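Robot chores: the questions I keep getting
Updated 15/09/2026

Can a robot clear my table yet?
Sort of! Picking up one thing with a good edge to hold, fine. A whole table after a regular day, with mail and mugs and a pot all jumbled together, is a lot harder, and I wouldn't throw out your dish gloves.

Why is the table so hard?
Every item wants a different grip. A mug has a handle, a water bottle squishes, and paper lies flat on a plate and slides away (I hate picking up envelopes myself). 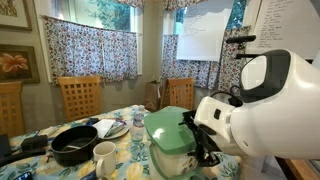 Gripper on the compost bin, with the pot, mug, bottle and mail still to go.

How slow are we talking?
My friend Agustina Yáñez timed a table-clearing run back in April and got 90 minutes. She does it in 5, while on the phone.

Does it know what's trash?
Not reliably. An old envelope and a bill you still need look pretty much the same to it, so I'd sort the paper first.

Are shop floors any further along?
Yes, by a lot, as long as the parts show up in the same spot every time. Vilgot Blomqvist has two arms loading trays at Valdebenito and mostly leaves them alone. Mix up the bins, though, and he's back over there with a reset button!

Should I buy one now?
I'm not going to. Ask me again in six months, I'll probably have changed my mind.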